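Folding Jeans So They Stay Folded

Jeans are easier to fold on the floor than on a bed. A mattress gives under your hands and the creases never come out straight. 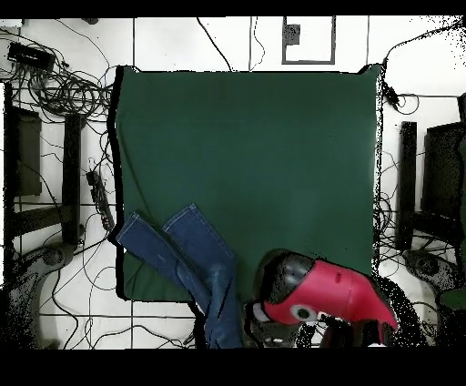 Put down a cloth mat or an old flat sheet first, especially over tile, and smooth it out from the middle.

Close the zipper and empty the pockets. Lay the jeans face up and run your palm down each leg. Fold one leg over the other so the side seams line up, then tuck the pointed part of the seat in. You should have one long, straight-sided strip.

For a shelf, bring the hems up to just below the waistband and fold the strip in half again. For a drawer, fold it in thirds and stand it on end.

Heavy denim holds a crease better if you press down on it for 5 seconds after each fold. Stretch jeans won't hold one, so roll those from the hem.

Don't fold jeans that are still damp at the waistband. The pockets dry last. Check there before you put them away.

Posted by Hatsue Kawaguchi, October 1, 2023
Filed under: Laundry, Closets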